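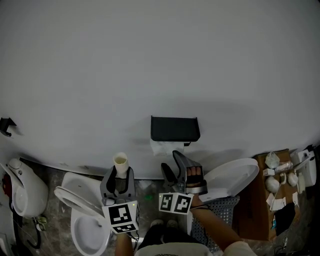
3.2 Setting Up and Looking After the Grippers

I'll be upfront that most of my time on this study went into looking after two hand-held grippers (Stavros called it babysitting, and he wasn't wrong!). Each one carries a marker cube below the fingers, and the tracking is only as good as that cube's seat. So before every session I pushed on both cubes with my thumb, wiped the printed faces with a dry cloth and checked the screws. If a cube had shifted at all, we ran the whole calibration again, 30 poses per hand, and yes, it gets old fast.

Figure 2 shows the work in the bathroom corner, with a gripper holding a cup and then the view from a gripper right up by a toilet lid.
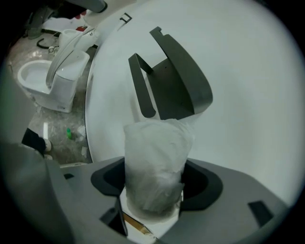 The finger pads were the other headache. We swapped them after 7 sessions, or sooner if Xóchitl felt a flat spot, and I reset the jaw gap with a feeler gauge each time. Cables got a loose loop at the handle, because a tight one tugs on the wrist and you start fighting it without noticing. With that routine in place we kept 3,582 recordings, and I only had to pull a gripper apart twice, both times for a sticky finger slide.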